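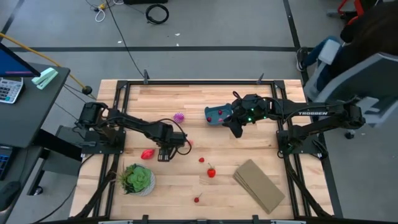
## 4. Setting up the fruit table for visitors

This section covers the two-arm table at an Ivgate open day. For the calibration bench, see Section 6. Read all of Section 4 before you power anything on.

The demonstration is simple: the arms pick up pieces of play fruit and move them to the tray or bin. One run takes 60 seconds when it goes well. Visitors usually stay for two or three.

### 4.1 Before the doors open

1. Check the clamps along the frame by hand. None of them should turn or slide.
2. Check that both arm base plates are tight on the side rails. If a plate moves, stop and follow Section 2.
3. Follow each cable from the arm to the point where it leaves the table. Cables should lie outside the frame or along it, with enough slack at the wrist for a full turn.
4. Put out the fruit. The standard set has cherries, a strawberry, a raspberry and a dragon fruit, plus a few small berries. Spread the pieces over the middle of the table and leave a hand's width between the larger ones.
5. Place the tray or bin where both grippers can reach it.
6. Start the Miro control program and load the profile "Open Day". Speed is limited to 20 percent in this profile.
7. Run the homing routine. Wait for both arms to stop before you reach over the table.

> **Note:** Other items can stay on the table as obstacles, but they must be in place before you run the homing routine. If you move one later, home the arms again.

> **Caution:** The elbow of an arm can swing out past the edge of the table. Visitors look at the gripper and forget about the elbow. Keep them 200 cm back on the two sides where the arms are mounted.

### 4.2 Running the demonstration

1. Tell the group that the arms are about to move, then press **Start**.
2. Let the first run finish without talking over it. People ask better questions once they have seen one.
3. For the second run, ask a visitor to name a piece of fruit. Select it in the Miro list and press **Pick**.
4. If a piece is dropped on the table, leave it. The program looks for it again on the next pass.
5. If a piece falls on the floor, press **Pause**, wait for both arms to stop, and only then pick it up.

Cherries are the hardest pieces because of the thin stems – a gripper that closes on the stem will often twist the fruit out of its fingers. Start with the strawberry if the group is young or in a hurry.
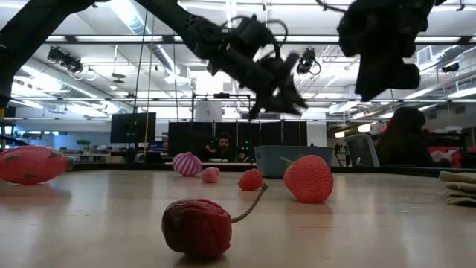
### 4.3 Questions visitors ask

- **Is the fruit real?** No. Play fruit keeps its shape and can be used all day.
- **Why two arms?** One arm can hold or steady a piece while the other works, and each side of the table is easier to reach from its own rail.
- **Can I try it?** Only with the Starex hand controller, and only with a staff member at the stop button.

### 4.4 Shutting down

1. Press **Park** and wait until both arms are at rest.
2. Close Miro, then switch off power at the Sandberg supply unit. Do not switch off the supply first – the arms will drop.
3. Wipe the fruit with a damp cloth and put it back in the box.
4. Write the run counter in the logbook. The last reading, from 18 December 2018, was 1,758.
5. Report any worn gripper fingers before the January open day. Spare pairs are listed in Section 9.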